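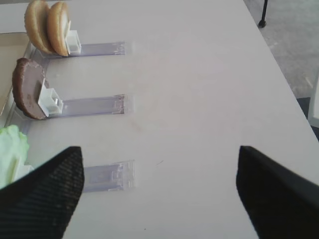 3.2 Collecting the demonstrations

November
Ulla Kvam, Trullside
Filed under: Robot learning / Working papers

Figure 2. View from the wrist camera with the gripper open. The three clear holders run out from the rail on the left, with the bun-like discs at the far one, the brown disc at the middle one and the green leafy piece nearest the gripper.

All demonstrations for the stacking task were gathered at one table in the Trullside workshop. We chose a toy burger because the parts differ in shape but are close enough in size for the same gripper to handle. The order of picking was fixed: lower bun, patty, lettuce, upper bun. A full run therefore has four picks and four placements, and we store it as a single episode with the joint positions, the gripper opening and the wrist camera stream on one clock.

The parts are presented from clear plastic holders joined to a rail (Figure 2). In an early version of the set-up we laid the parts flat on the table. Operators then spent much of each episode nudging a disc until they could get a finger under it, and the policy trained on those episodes copied the nudging. With the discs on edge the fingers can close on the two faces directly. The holders also return each part to nearly the same place between runs, which makes resetting quick. It does reduce variety, so we moved the whole rail by a small amount after every block of episodes and turned it slightly in half of the blocks.

Clear plastic was a mixed choice. It is cheap and easy to replace, but its edges come and go in the camera image depending on the light. We kept it on purpose. A policy that relies on seeing the holder tends to fail when the lamps are moved, and we wanted the learner to attend to the part itself.

Two operators shared the work, using the Pundine hand controller. Each practised until they could finish a run without dropping anything, and their practice runs were thrown away. We asked them to open the gripper wide before every approach and to pause briefly above the part. The pause costs time — operators complained about it — but it gives the model a clear view of the part before the fingers begin to hide it. This matters most for the lettuce, whose ruffled edge is hard to make out once a finger is in front of it.

We kept 175 episodes after checking. An episode was dropped if a part fell, if the camera stream lost frames, or if the operator corrected a grasp more than once. Episodes with a single correction were kept and marked, as they show the learner how to recover. Marking was done by hand in the Galanis viewer at the end of each session, and took around 2 minutes per episode.

The training split was made by block, so that no rail position appears in both the training and the test data. The Sterkmont baseline described in Section 4 uses the same split.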